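Long Tables: Your Questions Answered

Thank you for stopping by the Plultora help pages! We rent, sell and look after long work tables for classrooms, sewing rooms, church suppers and anybody else who needs a good stretch of flat surface, and over the years the same questions have come back to us so often that we finally sat down and wrote the answers out properly. If yours isn't covered, please do write to us, and tell us as much as you like about your room. We enjoy reading those messages more than we probably should.

What size table should I get for my room?

Start with the people and work outward to the walls. Think about where everyone will be sitting or standing when the table is busy, and then think about the poor soul who has to squeeze behind them with a tray of coffee. A long table that fits beautifully in an empty room can feel enormous once the chairs are pulled out.

What we suggest is laying masking tape on the floor in the shape of the table you have in mind and living with it for a day or two. Walk around it, open the closet doors, bring in a chair. Customers have written to us after the tape test to switch from our longest table, the Trorside, to two shorter ones placed end to end, and others have gone the opposite way and decided they had more room than they thought.

Which tabletop colors can I choose from?

The Trorside comes in white, pale mint green and a warm gray. The mint is our favorite in the office, and we'll happily admit to being biased. It's a soft color that is easy on the eyes through a long afternoon of cutting fabric or marking papers, and white paper shows up nicely against it, so you aren't forever patting the table to find your pattern pieces.

Please bear in mind that colors shift a good deal from screen to screen. We'll mail you a sample chip if you ask, and it's well worth looking at it in the morning and again in the evening with the lamps on.

Will a pale top look right with my floor?

This comes up nearly as often as the size question! Pale tops and light floors get along very well, especially if the legs are dark, as there is then a clear outline under the table and the whole thing doesn't melt into the floor. If you have a patterned floor, such as herringbone or one of the busier tiles, a plain top gives the eye somewhere to rest.
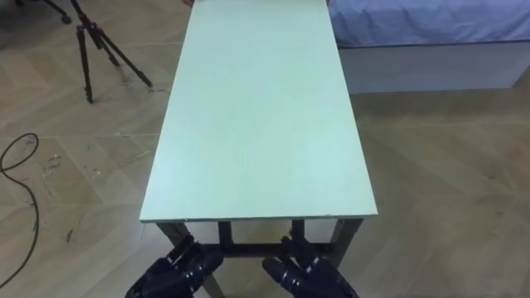

Pale mint-green top and dark frame on a light beige wood-look floor.

With a very dark floor, we'd steer you toward the white or the gray, though that really is a matter of taste, and there are some lovely rooms out there that ignore every bit of advice on this page.

Can I move a long table by myself?

Please don't. Even when you can manage the weight, the length gets away from you, and door frames and plaster corners pay the price. Ask a second person to take the other end, clear the top completely, and agree on which way you're going before you lift. One of you will be walking backward, so check that path for rugs and dog toys.

Lift by the frame and keep your hands off the edge of the top while you carry. Don't drag the table, even a few inches to line it up with a window. Dragging is hard on the leg joints and harder still on the floor, and grit under a foot can leave a long scratch that you'll be looking at for years.

How do I protect my floor?

Felt pads are the old standby on wood and wood-look floors, and we still think they're the best thing for the price. We sell a stick-on kind made by Werkero, and we include 2 spare pads with every table because one always seems to vanish under the stove. Wipe the bottom of each foot before you stick the pad on, and press it firmly for 60 seconds.

Have a look at the pads every November or so, before the holiday meals begin. When they've gone thin or picked up crumbs, peel them off and put on new ones. On carpet you can skip the pads altogether.

My table wobbles. Is it broken?

Very likely not, so don't worry yet. First, slide the table to another spot (lifting it, of course!) and see if the wobble follows. Older houses have floors with a mind of their own, and a table that rocks by the window may stand perfectly still by the door.

If the wobble does follow, get down on the floor with a flashlight and check the bolts where the legs and the crossbar meet. Snug each one a little, then go back to the first and work through them again. Tightening one all the way before the others are started can pull the frame out of square, and then you'll be chasing the wobble from corner to corner. Still rocking after that? Write to us and we'll sort it out with you.

What should I clean the top with?

Warm water, a drop of dish soap and a soft cloth, and then a dry cloth right behind it. That takes care of nearly everything a table meets in ordinary life. Pencil marks come off with a plain white eraser. For dried glue, lay a damp cloth over the spot, go make yourself a cup of tea, and come back to it.

We'd ask you to stay away from scouring powder and the rough side of the sponge. They leave fine scratches that catch dirt, and a pale top will show that before a dark one will. Pay a little attention to the edges too, where sleeves and hands rest all day.

Can I put hot dishes straight on it?

Use a trivet or a folded towel, please, every time. The same goes for irons and glue guns if yours is a craft table.

Do you sell replacement parts for older tables?

We do, and we're proud of it. Feet, bolts and crossbars are kept in stock for every Trorside we've made since 2000. Look for the part number on the label underneath the top; the standard crossbar, for instance, is part 154. If the label has worn away, send us a photo of the underside and we'll work it out from there.

Tables from the Juhász workshop, whose line we used to carry, take a different bolt, and ours will not fit them. We do keep a small box of the right ones, so ask before you give up and head to the hardware store.

How do I get in touch?

Use the contact form at the bottom of the page, or come by the showroom any time after ten in the morning. Bring your measurements and a picture of the room if you have one, and plan on staying a while.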